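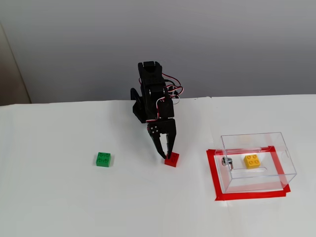

Subject: Re: [bench-arms] Request for comments on the gripper and controller comparison
From: Ogilvie Bench Automation Group
To: bench-arms list

Dear list members,

The group thanks the Grudari site for its comments on the draft comparison. The relevant part of that message is reproduced below, followed by our replies. Sites that intend to repeat the tests should read the section on brick placement before they begin.

> The draft reports 222 grasp attempts but gives a single result for each
> controller. We would ask for the following before our site commits to
> either one.
>
> First, please state how many attempts were made with each controller. Our
> reading of the draft was that each would be given the same number.
>
> Second, please say whether the finger set was changed between controllers.
> We have found that the long slanted finger reaches the table before the
> straight one, and we would expect this to affect any grasp on a low object.
>
> Third, the wiring on our arm pulls on the upper joints when the arm leans
> forward. Was this seen at your site, and did it differ between controllers?
>
> Grudari site, bench automation

Number of attempts

The Kurneo controller was given 132 attempts. The plan called for 100, and the series was extended after the height setting was corrected partway through. The remaining attempts in the total were made with the Staltik controller. We accept that the draft should have said so, and the next version will carry a separate table for each. Attempts made before the correction will be kept in the table and marked. They will not be removed from the total.

Finger set

The same two-fingered gripper was used throughout. The slanted finger stayed on the left and the straighter one on the right, and the mounting screws were not disturbed when the controllers were exchanged. We agree with the Grudari site that the uneven fingers matter. With a small brick the left tip is the first part to meet either the brick or the table, and a height setting that suits one finger does not always suit the other.

Both controllers let the user set a closing height. Kurneo stores it with the gripper profile. Staltik stores it with the motion file, so it must be entered again for each new file. On two occasions our operators loaded a new Staltik file and ran it with the old height. Those runs were stopped by hand and are listed in the log as operator errors – they should not be counted against the controller.
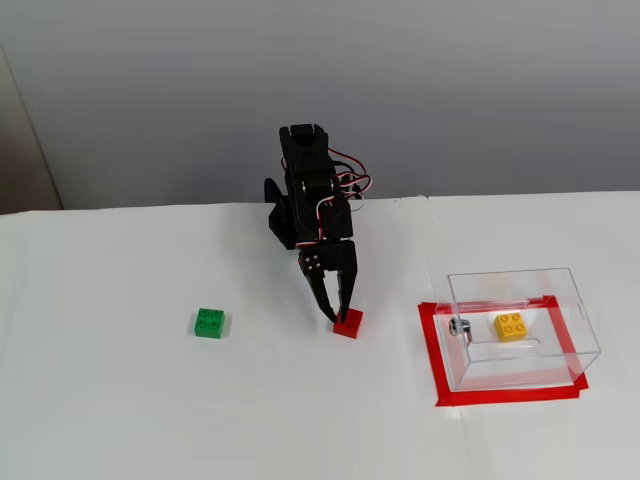 Wiring

The servo wires on our arm loop out on the right, next to the upper joints. We did not tie them back, as the supplier's instructions advise leaving slack there. Some pull was noted when the arm reached well forward, and it was noted with both controllers. Operators described the motion as smoother under Kurneo, but this was an opinion given at the end of a session and no measurement was made. We would welcome figures from any site that has a means of measuring it.

Brick placement

The draft was not clear on this point, and two other sites have asked about it in private. The clear box stays inside the red tape rectangle on the right side of the table for every attempt. The red brick is the one to be grasped. The green brick stays on the left. The yellow brick may be either inside the box or on the open table toward the front, and the log must record which. The camera software treated these two layouts differently in August: with the yellow brick in the box, reflections on the clear walls sometimes led it to report a second yellow object. Results from the two layouts should therefore be kept apart.
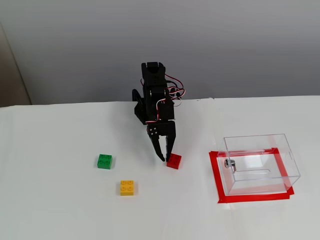

Layout with the yellow brick on the open table. Gripper open at the red brick.

The white table covering should be pulled flat before each session. Creases in it were reported by the camera software as edges on several occasions, most often toward the front.

Next steps

Sites wishing to run version 2 of the procedure are asked to reply to this list by the end of the month, stating which controller they hold and whether their fingers match ours. The Staltik unit can be lent to one site at a time. Requests will be taken in the order received, and the Grudari site already stands first.

Corrections to the draft may be sent to the list or directly to the group. Please quote the section heading in your reply.

Ogilvie Bench Automation Group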